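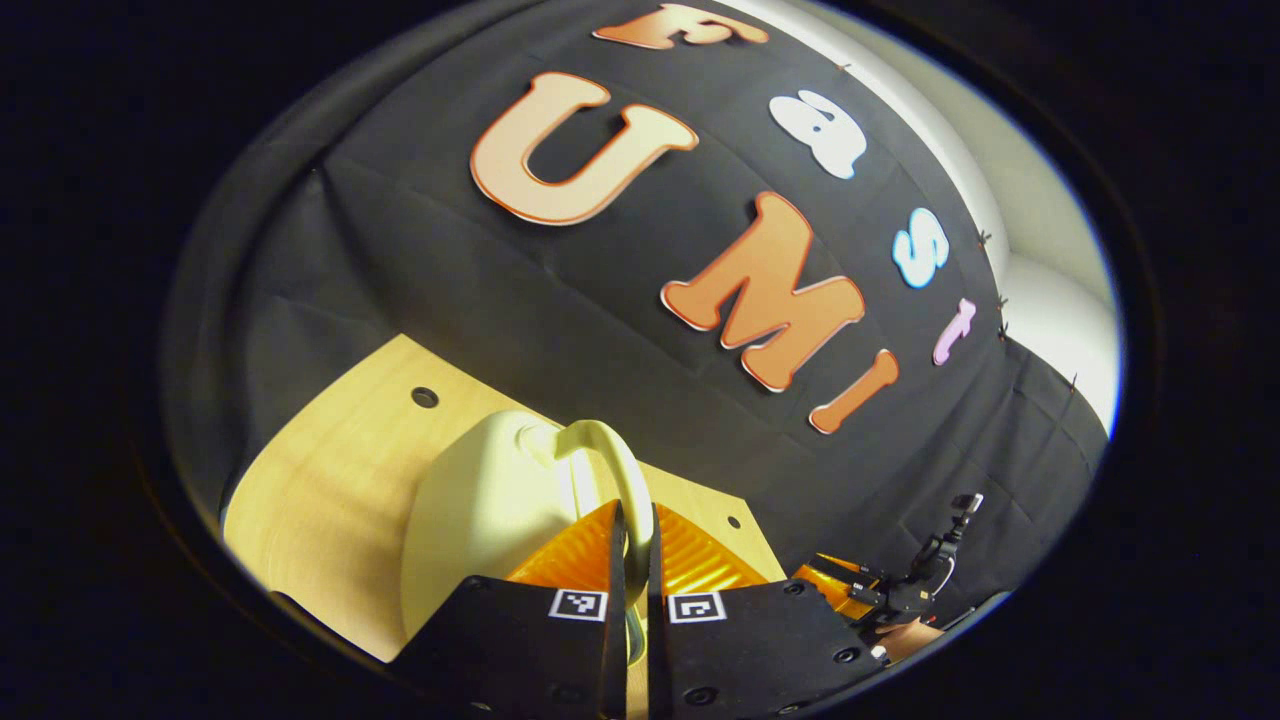 Lettering on a Cloth Backdrop
Project report, Display and Exhibition unit
Bjarke Oddsson

1. Purpose

The unit asked each student to put a title on a fabric backdrop behind a table and keep it readable from across the room. I chose black cloth and cut-out letters in pastel colours. The words are "Fast UMI". I wanted to find out how letters could be attached without glue, and how much the condition of the cloth mattered.

2. Materials

The cloth is a plain black length bought from Gotness, delivered folded. The letters were drawn by hand, enlarged and cut out with scissors and a craft knife. I kept the table we already had, a light wooden one with a rounded edge and holes in the top, and left the wall white. A cream mug shape was used as the object on the table for judging scale.

3. Layout

I made paper trials of the wording before cutting anything. In the first, both words ran in one straight line. It looked like a sign on an office door and left a lot of bare cloth underneath. In the second trial the words were set in two staggered rows, with "Fast" running on a diagonal and "UMI" larger. My supervisor preferred the second and so did I.

The colours were planned by word. In "Fast" every letter has its own colour: peach-orange, white, pale sky blue and lavender-pink. "UMI" is peach-orange all the way through, with a thin outline in white and red-orange. The outline took longer than the cutting. I did it in two passes and had to redo the U after the first pass smudged.

The i in "UMI" is smaller than the other letters and leans. I cut a full-size one as well but it crowded the M.

4. Hanging

The backdrop went up in January over nearly 3 hours, including a break to find more pins. Pins at the side of the cloth are small and black so they don't draw the eye. I tried tape first. It held on the wall but let go of the fabric overnight, and the cloth had to be rehung.

The letters are pinned on as well. Pinning meant I could shift them after standing back for a look, and the M was moved several times.

5. Results

I asked 13 classmates to read the title from the doorway and tell me what they noticed. All of them could read "UMI" straight away. Two hesitated over "Fast", and both said the change of colour from letter to letter slowed them down. Several mentioned the creases. The fold lines run up and down and across the cloth, and under bright light they show clearly.

6. What I would change

The cloth should be steamed before it is hung. I left this out to save time and it is the main fault in the finished piece. I would also put the first word a little lower, and test the pale blue against black at full size before cutting. The letters are stored flat in a folder and can be used again.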